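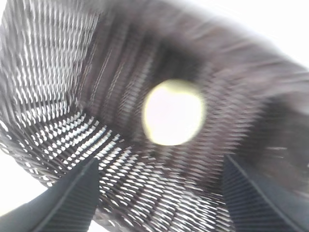 Nesell is hiring 2 teleoperators to compare gripper fingers in Phromma. You will run the same pick with each set and log the misses. Wrist views can blur badly, as with this black mesh — you score them anyway.
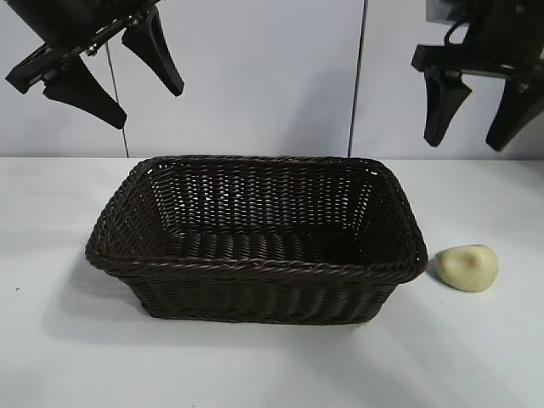 Shifts run three hours, Thursday included, at $19 an hour. Most tasks use two grippers over a white table, with a woven basket as the target. Expect about 200 picks a week. No degree needed. Write to Tassanee Saithong before the end of March.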